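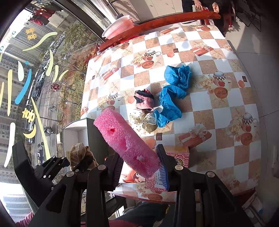
So what does a planner do when two arms want the same bit of table? It makes one of them wait, and it picks the one that loses the least time.

That's chapter 6 in a sentence, and I wish someone had told me so before I wrote my first scheduler. I'd given each arm its own neat little plan — lovely on paper, hopeless once they shared a tablecloth. Abdul-Rahman Fiadzo read my code that October and drew a big red circle around the word "independent".

We'll start with foam and cloth, as soft things change shape when you close on them and your nice tidy collision model goes stale. Then we'll build a small reservation table in Zumer, 4 cells to begin with (you'll want more by exercise 2!), and let both grippers ask it for space.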